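**Flondlow demonstration collection – working meeting**
May 18, 2023
Chair: Raghavendra Varma
Present: collection group, training group, one guest from Gititar
Minutes taken by the collection group

## 1. Minutes of the last meeting

Approved with one correction. Under "Storage," the line about deleting rejected episodes should say that they are moved to a separate folder. Nothing is deleted until the training group has signed off.

## 2. Setup and start checks

Raghavendra went over the start-of-session checks again, as several episodes in the last batch began before tracking had settled. Operators are to hold both grippers open over the bare tabletop, wait for the tone, and only then begin. An episode that starts with the jaws already moving will be marked as rejected at review.

The training group asked if glare on the wood is a problem for the gripper cameras. Raghavendra said it has not hurt tracking so far, but that he has only compared a small number of episodes. A matte cloth was suggested. The Gititar guest pointed out that a cloth moves when a box is dragged over it, and that their own people gave up on one in January for that reason. Agreed to leave the table as it is and look at the tracking error by position before changing anything.
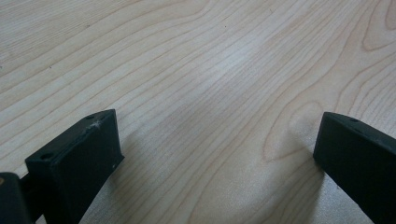
Fingers are to be wiped down at the start of each session and after any break. The two sets of fingers now in the drawer are not the same length – the older set is to be labeled and kept out of use until someone has measured it. Recordings made with mixed fingers can stay in the set if the calibration file matches. If it doesn't, they go to the separate folder.

## 3. Box task

The task text was read out and changed slightly. It now says: "Hold the box steady with the left gripper if needed. Take one packet from the box with the right gripper and place it on the table." The old text said "pick up a packet," and operators read that in different ways. Some lifted the packet and dropped it back in.

Discussion about how full the box should be. The training group would like more variety, including nearly empty boxes where the packet lies flat on the bottom. Operators reported that flat packets take far longer and that the wrapper tends to slip out of the jaws. Raghavendra would still like them recorded. Slips and second tries are useful to the model as long as the episode ends with the packet on the table.

Agreed:

- 20 episodes per operator per session
- box refilled and turned after every 4 episodes
- failed attempts stay in if the operator recovers without setting the gripper down
- no talking to the operator during an episode
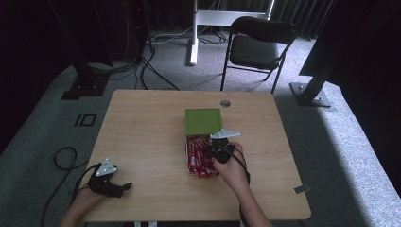 *Box task: right gripper at the red packets, left gripper resting on the table.*

A question came up about the cables. The right-hand cable can pull on the wrist when the operator reaches toward the far side of the table. Badach has a lighter cable on order for us. Until it comes, leave a loop of slack and stop the session if the plug works loose. Operators should not try to push it back in with the recorder running.

There was also a request to let left-handed operators switch roles, so that the left gripper picks and the right one rests. Training group is in favor but wants those episodes tagged from the start. A tag field will be added to the session form.

## 4. Labeling and review

Dervishi returned the first reviewed batch. The start and end times were good. The grasp labels were less consistent, mostly on episodes where the jaws touch several packets before closing on one. Their reviewers asked for a rule. After some back and forth the group settled on this: the grasp begins when the jaws close on the packet that is taken out, and earlier contact gets no label.

Raghavendra will write the rule up with clips and send it over. The first batch will be relabeled under the new rule. Dervishi has not said yet if there is an extra charge for this.

## 5. Other business

The Gititar guest asked if raw head-camera video could be shared along with the gripper video. Held over, pending a reply on the consent forms. Operators' hands and forearms are in most of that footage and the present form only mentions the gripper cameras.

Disk space on the recording machine is low again. Uploads are to be run at the end of every session and checked before the next one starts.

## Actions

- Tracking error by table position: training group
- Label and measure older finger set: collection group
- Tag field on session form: collection group
- Grasp rule with clips to Dervishi: Raghavendra Varma
- Consent form wording: Raghavendra Varma
- Cable delivery date from Badach: collection group

Next meeting in two weeks, same room.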